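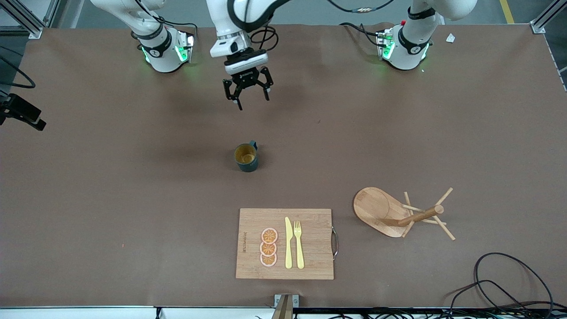

Unit 6: Fiscal review offices in state and local government

Reading: Ondrejka, chapters 3 and 4. Bring the Lilero budget packet to section.

6.1 Definition
A fiscal review office is a staff unit that answers to the legislative body and reports on the budget the executive has proposed. It has no vote and no spending authority. Its product is written analysis, usually released before hearings begin.

6.2 Placement
Two arrangements are common. In the first, the office reports to a joint panel drawn from both chambers and both parties. In the second, it sits inside the auditor's department. Ondrejka prefers the first, on the grounds that auditors look at money already spent. Gustus disagrees and points to the cost of running two staffs.

6.3 Case: Lilero County
The county set up its office with a staff of 29. The first full review covered 2593 budget lines, of which 88 were marked for further questions. The board changed 39 of those before adoption. Note that a changed line is not always a cut; several were moved between funds.

6.4 Case: Tilex
Tilex hires outside reviewers under a two-year contract. Reports go to the city manager first and to the council a week later. Consider what the delay does to the council's use of the report.

6.5 Terms
Baseline: the cost of current services carried forward one year.
Trailer bill: a bill that makes the changes in law a budget needs.
One-time funds: money not expected again next year.

For section: compare 6.3 and 6.4 on timing of release, term of appointment and access to department records. One page, due before the June review session.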